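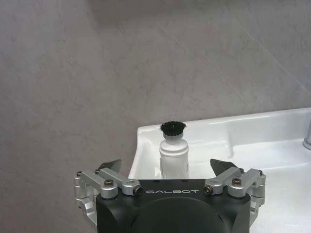 About Skomis

Skomis develops and tests robots for housekeeping and care work. Our demonstration rooms at Clitum cover 800 square meters and include a kitchen, a laundry and a washroom with a ceramic sink, where robots practice with bottles, brushes and other household goods.

Visits and Open Days

The rooms open to the public 4 times a year. Each open day receives around 80 guests, in groups led by a member of the engineering staff. Guests watch the robots at work and may put questions to the operators - children are welcome when accompanied by an adult. The next open day will be held in February.

Schools and care providers may request a separate demonstration, lasting 3 hours, from our visits office.

Our Staff

Dilani Begum, Director
Hemant Bisht, Head of Engineering
Zanele Dlamini, Visits and Open Days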